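Navero hand trial - bench notes, entry 4

07/01/2025

Second session with the Navero hand on the loan agreement. Writing this up the same day so the details don't go soft. Manolis Nikolaidis set up the table, I ran the controller and kept the log.

Reminder of what we're deciding. Cirer wants a yes or no on the lease by March. The package is the hand, the wrist adapter, the Urio teaching software and phone support in business hours. The arm is ours already. Quoted rate is $800 a month with a minimum term of 6 months, and the adapter stays theirs at the end.

Adapter went on without trouble once I found the right hex key. Firmware update took longer than the install. The Urio installer still puts its log files in the user folder instead of the project folder, so I moved them by hand again. Have asked Cirer if that can be changed and they said they'd get back to me.

Morning was all grasp presets. The wide wrap preset is fine on mugs and tins. The hook preset is the one I care about, as most of the things our clients want picked up have some kind of handle. Out of the box it closes too far and the fingertips touch the palm before there's any load on them. Dropped the closing limit to 400 on the Urio scale (it doesn't say what the units are - must ask) and it behaved much better.

After lunch we moved to tableware. Manolis wanted the teapot first as the handle is an awkward shape and the load isn't centred under it.

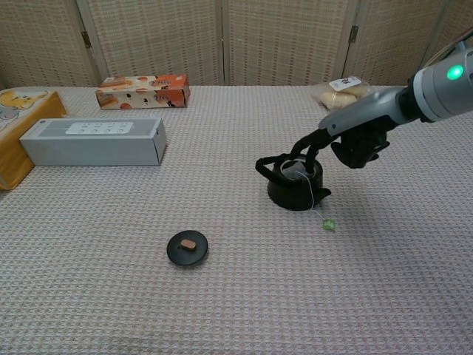
Hook grasp on the black teapot, two fingers through the top handle. Lid off, string out of the top, tag on the cloth.

Notes from the teapot runs:

The approach has to come from above and behind. Coming in level, the knuckles reach the rim before the fingertips are anywhere near the handle. I've saved the good approach as a named pose in Urio so we don't have to teach it again.

Force readout is noisy with a glossy handle. Not sure if that's real slip or just the sensor. Will try the same runs with the grip sleeves from the accessory pack, which we haven't opened yet.

Tea bag string is something to watch on the way down. We should add a check on the tag position before any pour routine, or clip it to something. Manolis thinks the clip is cheating. We left that one open.

The waffle cloth is harder on the table calibration than the bare bench was. Touch-off height varied by roughly 2 mm depending on whether the probe landed on a raised square or between them. Averaging a few touches fixed it. Worth putting in the setup sheet.

The lid I've left for next session. The small knob is a pinch job and pinch is the weakest part of this hand so far, going by the tins this morning. If it can't manage a teapot lid I don't see us paying the full rate.

Compared with the Grekska gripper we had in before: the Navero is slower to set up and costs more, but the Grekska couldn't do a hook grasp at all. Cable routing is better on the Grekska. Teaching software is better here, log files aside.

Still to do:
- lid, pinch preset, with and without sleeves
- ask Cirer about units, log folder, and what happens if a finger tendon goes during the lease
- full kettle-to-pot sequence, cold water only
- copy poses to the shared drive

Leaning yes on a shorter term if they'll offer one. Manolis is leaning no until he's seen the lid.

Shared 2 times | 3 comments

Comments

benchtop_kel: The units on the closing limit are just encoder counts, I think. Ours came with a loose sheet that mentioned it. Check the bottom of the adapter box.

M. Nikolaidis: For the record, I said the clip was cheating for the demo. For daily use I don't mind it.

tamsin r: Did you try the hook preset with a full pot? We found the colour of the handle made no difference but the weight sure did.

Related entries
Navero hand trial - bench notes, entry 3
Grekska gripper: return checklist
Touch-off on soft surfaces
Urio pose naming, what we agreed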